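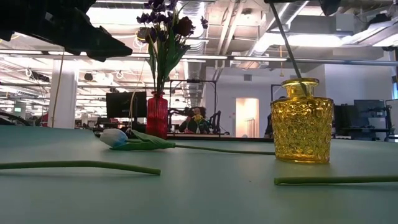
Flower task: questions I keep getting

I run the flower arranging recordings for the Miltolent project, and the same questions land in my inbox every week. So I've put my answers in one place. If yours isn't covered, come find me on Thursday afternoon!

What is the task?
Putting artificial stems into glass vases with two arms. You pick a stem up off the table, bring it to a vase, lower it in and let go. One pass from first grasp to last release is one episode.

Why flowers?
Abou Jaoude, the group that will train on all this, already had plenty of blocks and cups. They wanted thin things, bendy things, and a target with a narrow opening. A stem you grab near the bottom behaves nothing like one you grab near the bloom, and the learner needs to see both.

Why artificial ones?
We reuse them all day long. Real tulips would last me until lunch (I did price them, just for fun).

How many episodes do we have?
452 so far, and 41 of those are flagged for a second look. Most flags are small stuff, like a recording that started late or a label with the wrong vase color.

I dropped a stem. Do I start over?
Nope! If you can reach it, pick it up and keep going. Recoveries are some of the most useful examples we collect, and early on I threw out a bunch of them, which I still regret. Stop only if the stem leaves the table or a vase tips over.

Does it matter which vase I use?
Follow the prompt on your sheet. The yellow one is short and squat, the red one is tall and slender, and the approach is pretty different for each. If the prompt just says "either," pick one and write down which before you start.

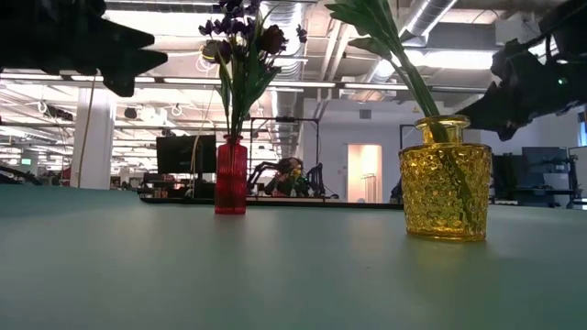
Green stems in the yellow vase, dark blooms in the red one.

Can I tidy the leaves first?
Please don't. Leaves poking out at odd angles are fine. Lay the stems down a little differently each time, too. I caught myself lining them up like silverware for most of a morning, and all those episodes look like twins.

How fast should I go?
Slower than you want to, but keep moving. Long pauses in mid-air are a pain to trim. If you need to think, do it before you hit record.

What do I write in the notes?
Vase, number of stems, and anything weird. "Leaf caught on rim" is perfect. You can skip the essay (I say this as someone who writes essays).

How long is a shift?
Almost 2 hours at the controls, with a break after every 3 prompt sheets. Your wrists will thank you.

Where do the files go?
Into the Cesivley folder, under the name of the task. Leave the flagged ones where they are and I'll move them after I've watched them.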